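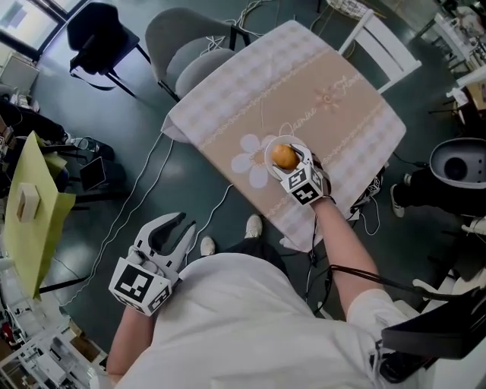 Does a demonstration recorded with hand-held grippers need to be smooth to be useful for training? Smoothness matters far less than most collection protocols assume, and filtering for it can remove the data a policy most needs.

The usual practice is easy to state. A person picks up two grippers, performs a household task, and the trajectories are scored before training. Jerk above a threshold, a pause longer than a set time or a second attempt at a grasp will send the episode to the reject pile. What survives looks good when replayed. I think this is a poor way to decide what a model should learn from, and I think the results we have so far support me.

Take a potato and a small plate. The potato is not a hard object. It is stiff, it tolerates a firm squeeze, and the plate is a generous target. An operator who has done the task a few times will do it in one clean arc, and after an afternoon the arcs are nearly identical. A policy trained on them learns the arc. Put the potato slightly outside the range of starting positions and the policy closes its fingers on the cloth, after which it has no idea what to do. No episode in the set began from that state.

The Clullcombe set, which I helped to prepare, had 3,038 episodes before filtering. The standard smoothness filter left 2,437. Most of the rejected episodes had ended with the object where it was meant to be. They contained a fumble, a regrasp or a hesitation above the plate, and were marked down for it. We trained the same network on both versions, with the same number of gradient steps. On nominal starts the two policies were hard to tell apart. On displaced starts the unfiltered one finished the task clearly more often, and nearly all of the difference came from trials in which the first grasp had missed.

There are two objections worth answering. The first is that some rejected episodes are simply bad. I agree. When marker tracking drops out, the recorded gripper pose jumps, and no arm should be asked to copy that. But a tracking fault and a human correction are different things, and a single jerk threshold cannot separate them. Nurby, the annotation tool we used, stores tracking confidence beside each pose, so the information needed to tell them apart is already on disk. Filter on that field first and look at what is left.

The second objection is that a hesitant operator teaches a hesitant robot. There is something in this. Our unfiltered policy was slower, and in a few trials it hovered over the plate for longer than I would like. Trimming idle frames removed most of the hovering without throwing away whole episodes. I would accept the remaining loss of speed. People working to a fixed cycle time may not.

Two-handed tasks make the case stronger. In many episodes one gripper does the work while the other waits with its fingers open. The Rajput protocol treats the waiting hand as noise and masks it out. I would keep it. Where a person holds the spare hand says something about what they expect to do next, and in the 436 episodes where the second hand stepped in to steady the object, the approach often began well before contact. A mask discards that lead time.

I would not claim this holds for every task. Pouring and cutting have failure states from which there is no recovery worth recording, and our trials covered neither. The displaced starts were also chosen by us, by hand, and a different spread might shrink the gap. The Brorero benchmark, due in December, fixes its starting positions in advance and should give a fairer test.

Until then, my request to groups releasing data is a modest one. Publish the rejected episodes alongside the accepted ones, with the reason for each rejection in a separate column. Storage is cheap compared with operator time, and the threshold can always be applied afterwards by whoever wants it.

June 2018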